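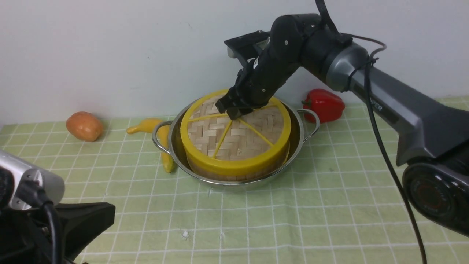
About Hellitz

Hellitz is a reading room and teaching program on the history of partition, borders and displaced populations. It operates from two floors of the former Dantas printing works and is run by a staff of 21. The director is Lucimara Conceição, who trained as an archivist and previously cataloged land registry papers.

What we hold

The collection consists of 2,000 maps, some 330 recorded interviews, and a working library of treaties, census tables and boundary reports. Most items date from the period between the end of the First World War and the early 1970s. Maps are filed by issuing authority and then by sheet number. Interviews are filed by the place the speaker left, in the spelling the speaker used. Where a town has had more than one official name, the catalog lists each with the years it was in force.

What we teach

The main course runs for two terms. The first covers mandates, armistice lines and the law of citizenship after a change of state. The second covers property claims, return and compensation. Students work from primary sources and write one long paper. A shorter course for schoolteachers starts each March.

How we work

Hellitz takes no position on current disputes. Reading lists include opposing accounts of the same event -- normally at least two -- and lecturers are asked to cite the document behind any population figure. Corrections to the catalog are dated and left visible.

Funding and access

Running costs are met by the Flornomska endowment and by course fees. The catalog software, Lollico, is maintained in house. Readers need an appointment and one form of photo ID. Maps may be copied for private study; interviews may be heard on site only.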